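4. What the table-clearing trials leave out

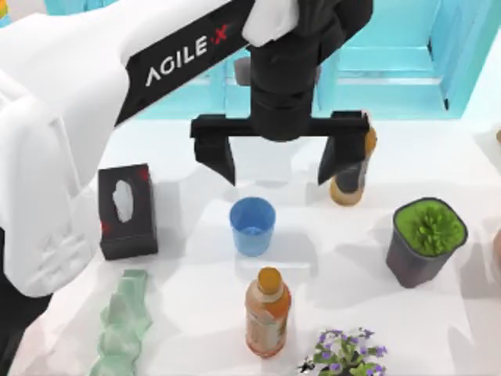

Figure 1. Simulated clearing task: arm with open two-finger gripper, blue cup, two bottles with orange caps, tissue box and potted plant on a white tabletop.

The case for automating the clearing of shared tables at Flaltemix rests almost wholly on simulated trials. Tadance, the supplier, ran 3,000 of them and reported 2,019 as successful. We do not dispute the count. Our doubts concern what counted as success, and whose work the number was taken to replace.

A trial was scored as a success when the target object was lifted and set down inside a marked area. Knocking over a second object did not void the trial. For the cleaning staff at the Dramen office, a tipped bottle means wiping the table, the chair and sometimes the carpet, and it costs more time than picking up the bottle saved. In the layout of Figure 1, a bottle stands directly in front of the cup. A worker would move whichever came first to hand. The arm was told to take the cup, and the score says nothing about what happened to the bottle on the way.

The second problem is deciding what is trash. The simulated table holds a crumpled, pale green piece of something that could be wrap or cloth. Staff we spoke with gave different answers about items of this sort, and most said they would leave it if the desk was in use. Béla Sárközi, who has cleaned the third floor since before the merger, put it this way: "If I throw out the wrong thing once, I hear about it for a month." The Wike planning software assigns each object a class before the shift starts. It has no class for things one ought to ask about.

Management described the change as relief from dull work. Our interviews support this only in part. Clearing cups was rarely named as the worst task, and several workers liked it as a break from floors and restrooms. Under the new plan, first circulated in April, the cups go to the machine and the floors and restrooms stay with the staff. Two new duties are added: resetting the arm after a stop, and putting tables into an order the arm can handle. Neither appears in the job description or the pay scale. Jomar Dalisay, the shift lead, expected to spend the first half hour of each evening "cleaning up so it can clean up."

The supplier's reply is that later versions will need less help. This may be so, but the staffing cuts are tied to the current one. We were given no results from a real office table, and the 200 trials set aside for cluttered layouts were folded into the overall total, so their success rate cannot be recovered from the report.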